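Gripper update, quick one

Right, gripper is back on the bench at home. Or the corner of the spare room in Dimcombe I call a bench. Two evenings of swearing at it and the new struts are on. All black plastic, triangles cut out to save weight, which they do, a bit.

The old ones flexed. Squeeze anything fat and the tips wandered off. Siebe Jansen at the Bumness workshop looked at my drawing and said fewer holes, thicker corners, so that's what I printed. Took four goes. The first was mirrored, my own falut.

Main thing I wanted was hand-held use, no arm yet. The arm is still called Cavemik and is still in bits – waiting on a driver board since February.

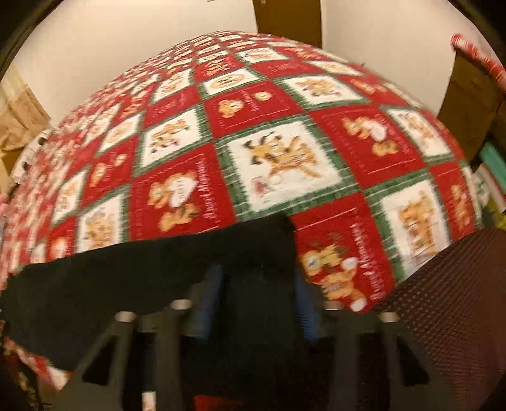 Gripper up against the big cat-paper dome. Four silver fittings along the top edge.

Big smooth curves are the hard case for me. Boxes are easy, any old gripper does a box. Something round and slippery shows up every bit of slop in the linkage, and paper marks if you press too hard, so you get told off straight away.

Still to do: softer pads, shorter bolts, and a proper cable route becuase the current one is tape. Also want to log 2,000 open and close cycles before I trust the pins. At 221 so far, by hand, thumb hurts.

Files go up once I've fixed the mirrored one. Ask if you want them sooner.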